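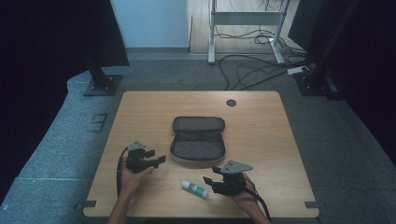 Why build the grippers at home, when a finished arm can be bought?

Price is one reason, and repair is the other. When a finger breaks in the evening, I want to print a new one the same evening.

Say hello, say where I come from: the shared workshop in Clernon. The project name is Jivlow. Thank the Skurura meetup for the invitation. Speak slowly.

Slide 2. What we wanted
A pair of grippers which a person holds in the hands. The person does a small task at a table, and we record how the hands move. Later the arm should repeat it. The tasks are from a school desk: pencil case, glue stick, eraser.
Ask the room who has tried to teach an arm with a joystick. Wait for hands.

Slide 3. The fingers
First version was too long and it bent under load. The second is short and stiff. We lost 13 prints before the holes were in the right place. Show the bad ones, they are in the box — pass them around.

Slide 4. Cables
This took more time than the mechanics. A cable pulls on the wrist and the person begins to move in a strange way. We now leave a long curve of cable on each side. The connector from Hegarty holds well, but it must be glued.

Slide 5. Zippers
A zipper is difficult because the pull tab is small and it lies flat. In April we want to try softer tips. If somebody asks for numbers: 70 recordings until now, 2 operators. Do not promise a success rate.

Questions. If there are none, tell about the burned power supply.
Drawings are on the Jivlow page, write the address on the board before I start.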